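Ellancombe Evening Program
Home Organization: What Works and What Just Sells
Session 2 handout — Small parts, trays and clear boxes

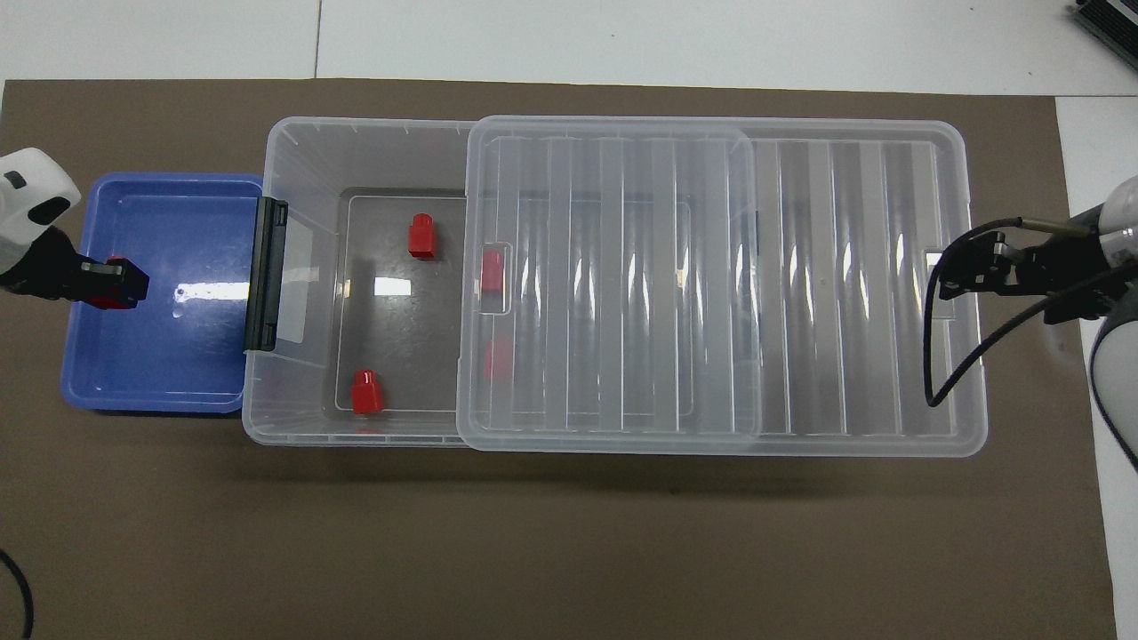 1. Why we are starting with blocks

Small red blocks are a dull subject, and I chose them for that. No one has feelings about them, they don't spoil, and they all go in the same place. If a storage method can't cope with blocks it won't cope with your sewing drawer. Most of the advice in print skips this stage and goes straight to the finished pantry.

The setup is cheap: a mat on a table, a shallow blue tray, and a long clear box with its end up against the tray. Some red blocks are still in the open part of the box. Set yours up the same way before you read on.

2. The claim for clear plastic

The claim goes like this: if you can see it, you will use it, and you will put it back. The Lullilent booklet (in your packet) repeats it on nearly every page. I would like to know how they found out.

What I am willing to grant:
- You can tell a full clear box from an empty one across a room.
- Bright things show up well. Red blocks would show up in almost anything.

What I am not willing to grant:
- That frosted or ribbed walls are "clear" in any useful sense. Try reading a label through one.
- That seeing a mess makes people tidy it. Plenty of us have looked at the same mess for years.
- That you can skip labels.

Glare is another thing the booklet leaves out. Under a ceiling light, shiny plastic gives you a white patch right where you want to look. A blue tray does it too. Move the lamp before you blame your eyes.

3. The tray

A shallow tray is a place to put things while you decide. It is bad storage and I wish stores would stop selling it as storage. The low rim lets your fingers in from any side, and it lets the contents out just as easily when you carry it down a hallway.

Keep the tray touching the box while you sort. A gap between them is where pieces go missing — mostly onto the floor, and then under something heavy.

4. The mat

I used to think mats were decoration. I have come around about halfway. A mat keeps a dropped block from skating off a slick tabletop, and a plain brown one makes small bright pieces easy to spot. It does nothing for speed, whatever the Brelach leaflet says. Use a towel if you have one.

5. Exercise

Work alone. Allow 13 minutes.

a) Put all the blocks in the box. Move them to the tray one at a time.
b) Put them back by the handful.
c) Write down which felt faster, then time both. People are often wrong about this, me included.
d) Repeat with mixed items from home. Note where you slowed down.

Don't buy anything for this exercise. If you don't own a clear box, a shoebox will do, and you can tell us what you missed about seeing through the side.

6. Reading

Rees course pack, item 212. Read it for the section on lids and ignore the shopping list. Bring your notes from 5(c), with the times, even if they're embarrassing.

Handout revised 14 Oct 2025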